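Where Does the Walk Money Go?

You have probably seen the posters. "Walk with us! Help sick people get better!" There is a T-shirt, a banana at the finish line, and a lot of clapping. Charity walks can be great fun. But it's fair to ask how your walking helps anyone in a hospital bed.

The short answer is that walking doesn't. Money does. People give money to the charity when you sign up, and the walk is a way of asking for it.

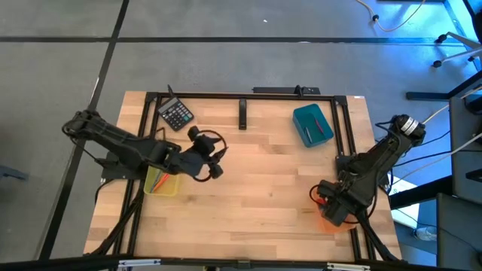
So what happens next? Let's say the Hedgate Fun Walk brings in $3,234 in September. The poster says "all for the hospital." Is it? Somebody had to pay for the shirts, the road signs and the bananas. If those cost $800, then $2,434 is left. That's still a good pile of money – but it is not "all."

Some costs are fair. You can't close a street for free. Other costs make me raise an eyebrow. Did each of the 159 walkers really need a shirt, a cap and a water bottle?
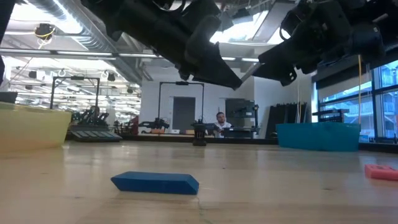
Charities often split their money into parts, such as research, help for families, and running the office. You can try this at home with toy blocks. Get two open bins, like the pale yellow one and the teal-blue one in the photo, and call one "helping" and the other "costs." Let each block stand for $100 and sort them. Which bin fills up faster? If it's the costs bin, I would want to know why.

Watch out for big promises, too. A poster in Sturnedcombe once said that every step brings a cure closer. Does it? Finding a cure is slow work, and plenty of studies don't find one. They can still teach doctors something, but a poster can't know that ahead of time.

Before you ask Grandma for $19, ask the people running the walk these things:

How much did you raise last year?
How much of it was left after costs?
Who got it, and what did they do with it?

A good charity will be glad to tell you. If all you get is a sticker, ask again.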